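**Mentoring by the numbers**

Varnside says its mentoring program for women in engineering was a success this year. Up to 200 people signed up, the announcement tells us, and the program will run again in January with money from Plomus. Fine. How many of those women were promoted? The announcement doesn't say. It does say each pair met for two hours a month, which sounds like a lot until you ask what they talked about — or who had the power to act on it.

I'd like to see pay and promotion figures before anyone claps.

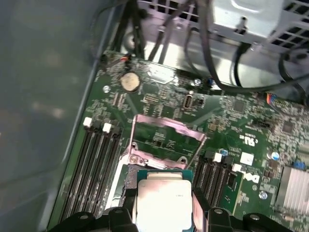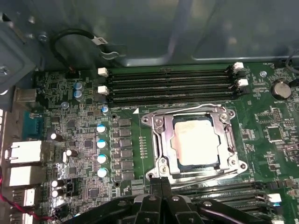

Naveen Chauhan wrote back that I'm being unfair, that three of the eight women on his floor at Mosex got their first lead role through a mentor, and that pay data takes years to move. Maybe so. Three is a start, but Mosex isn't Varnside, and a company that can count sign-ups can count raises. I've asked for both numbers and will print them if they come.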